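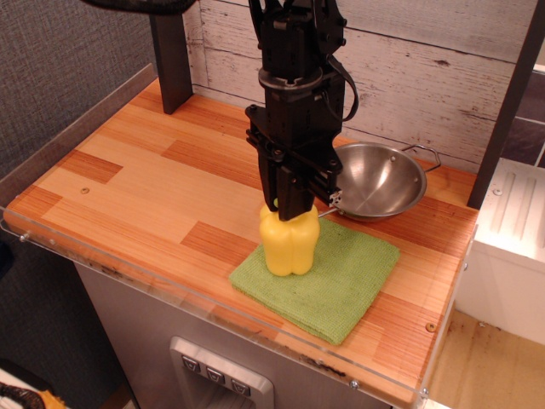

4.2 Reply cards and late answers

Paper cards first, web replies after. The sample for this section is the mailed part only: 400 invitations, 72 couples, all with the wedding in either Ostden or Flemumberg. Each invitation could cover more than one person, so the guest total is higher, 1,038 named guests. "Plus one" lines with no name were left out of that total. They are handled in 4.4.

We coded every card for three things. Size of the reply-by date, place of the reply-by date, and whether the return envelope had a stamp on it. Couples gave us the postmark where it could be read. Where it couldn't, we used the day the couple wrote down, and if they wrote nothing down the card was dropped from the timing tables but kept in the yes/no counts. Not ideal. A card that sat in a kitchen drawer for a week before being logged looks late when it wasn't.

Placement of the date mattered more than size. Cards with the date at the top, above the name line, tended to come back before the deadline. Cards with the date at the bottom, under the meal choices, drifted. Several guests told us in the follow-up calls that they had filled in the meal, put the card down to ask a spouse, and not gotten back to it. Some had never seen the date at all. Print size made little difference once placement was held steady, which surprised us, as most of the advice columns we read for section 2 push larger type.

Stamps are harder to read. Most couples in the sample did stamp the return envelope, so the unstamped group is small and comes mainly from Flemumberg. Those couples also mailed later. We can't pull the two apart with the data we have and we don't try to. A split mailing, same couple and same list with half the envelopes stamped, would settle it. Two couples were asked. Both said no, understandably.

50 cards never came back. We followed up on all of them by phone, through the couple, with a short script (Appendix B). The answers fall into a few loose groups. Family who assumed they didn't need to reply. Guests who had already said yes in person or by text message and thought that was enough. Guests who meant to decline and felt bad about it. The last group was the slowest to reach and the hardest to code, and the two coders disagreed on it more then on anything else in the study. Final coding was done by talking it through. No agreement score is reported for this group.

One result for hosts and stationers to note — the family group was the largest in Ostden but barely showed up in Flemumberg. Guest lists in Ostden ran heavier on relatives, so that may be all there is to it. Also the Ostden couples were more likely to hand-deliver to parents and aunts, and a hand-delivered card seems to get treated as a keepsake. Checked this against the delivery notes where we had them. Holds up, but the notes are patchy.

Figure 2. Yellow bell pepper upright on a folded green cloth, two-fingered gripper over it.

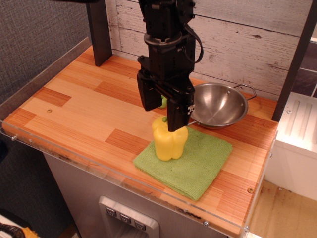
Meal choice lines were the other source of delay. Cards with a meal line came back later than cards without one, in both towns. Cards asking guests to write initials next to each meal were worst. A good share of these came back with check marks instead, or one check mark for a whole family, and the couple had to call anyway. We count a card as complete only if the caterer could have used it with no phone call. By that test the plain card (name, yes or no, date) wins easily, but it moves the meal question somewhere else and we did not measure what that costs the couple in time.

Card stock and color were not coded. Most sets came from one print shop, Srisuk, and the stock was nearly the same across them, so there was nothing to compare. The Lirkatdale couples used their own printer and are left out here for that reason. They come back in section 5, along with the June weddings, where the mailing dates bunch up and the postal delay has to be treated seperately.

Limits. Couples chose to take part, and couples who keep a log of their mail are probably tidier than most. Guests were asked to remember things weeks later. The data file was closed on Sunday, April 21, 2019, and a handful of cards that reached couples after that are counted as not returned. We re-ran the main comparison leaving those couples out and the order of the placement groups stayed the same. Web replies next.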